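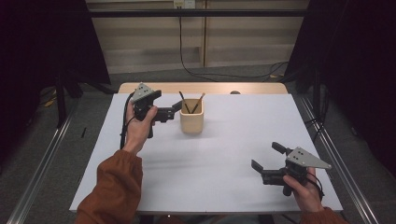 Foto: Yaqin Yu / Arquivo Skareo

77 partilhas | 2 comentários

A secretária vazia e outras promessas

Texto de Guilan Cai

A primeira coisa que me pediram para deitar fora foi um frasco de canetas. Estava no curso de fim de semana da Skareo, empresa que vende «clareza» a escritórios e, cada vez mais, a particulares, e a formadora, Shufen Yao, olhava para o meu frasco como quem olha para uma nódoa. Quantas destas escrevem? Duas, respondi. Então fica com duas. Fiquei com todas, o que me valeu um suspiro e um folheto.

O folheto diz que a superfície limpa liberta a mente. Diz também que cada objecto à vista «consome atenção», frase que já encontrei em livros, em embalagens de caixas organizadoras e na sala de espera do dentista. Pedi à empresa a origem da afirmação. Mandaram-me um segundo folheto.

Não tenho nada contra a arrumação. Cresci numa casa em que se procurava a tesoura todos os dias e sei o que isso faz ao humor de uma família. O que me custa engolir é o salto seguinte: quem tem a mesa limpa pensa melhor, dorme melhor, cria melhor. Jinfeng Shao, encadernador em Bilville, trabalha há décadas numa bancada onde não cabe um pires. Perguntei-lhe se nunca tinha pensado em desimpedi-la. «Já ma arrumaram uma vez, em Agosto, quando fui de férias. Estive uma semana sem achar a dobradeira.»

O argumento dele é velho e, a meu ver, bastante sólido. Uma mesa de trabalho é uma espécie de memória. O papel em cima do outro papel quer dizer que este vem primeiro; o livro aberto virado para baixo marca o sítio onde se parou. Quem mete tudo numa gaveta ganha uma vista agradável e perde o índice.

Meifang Ding, que desenha mobiliário para a Dai, discorda e fá-lo com mais graça do que os folhetos. Acha que romantizamos a confusão porque dá ar de génio. «Há muita gente desarrumada que também não escreve romances», disse-me. É verdade, e anotei-o num envelope que depois levei dois dias a encontrar. Mas quando lhe perguntei onde guardava ela as amostras de tecido, levou-me a um armário ao fundo do corredor. Abriu-o uns centímetros e voltou a fechá-lo.

É esse o pormenor que as revistas de decoração costumam esquecer: a mesa vazia tem quase sempre um armário cheio por trás, ou alguém que arruma por nós. A limpeza visível custa espaço, e o espaço custa dinheiro. Num apartamento de duas divisões, onde a mesa serve para jantar, passar a ferro e fazer os trabalhos da escola, a secretária despida é uma fantasia de quem tem escritório.

E há o negócio. Para se livrar do que tinha a mais, a cliente do curso é convidada a comprar os separadores de gaveta, o tabuleiro de secretária e o caderno da linha Culus, onde se escreve tudo aquilo que se deitou fora. A Skareo garante que a compra é facultativa. Na minha turma, quase toda a gente saiu de lá com um saco.

Segui o método durante dois meses – com alguma batota, confesso. Gostei de limpar o pó sem ter de levantar nada. Não senti a mente liberta. Senti falta do dicionário, que passou a morar numa prateleira e que deixei de consultar por preguiça. Voltou para a mesa, e o frasco de canetas também. O folheto está debaixo do candeeiro, que abana se não tiver qualquer coisa a calçá-lo.

2 comentários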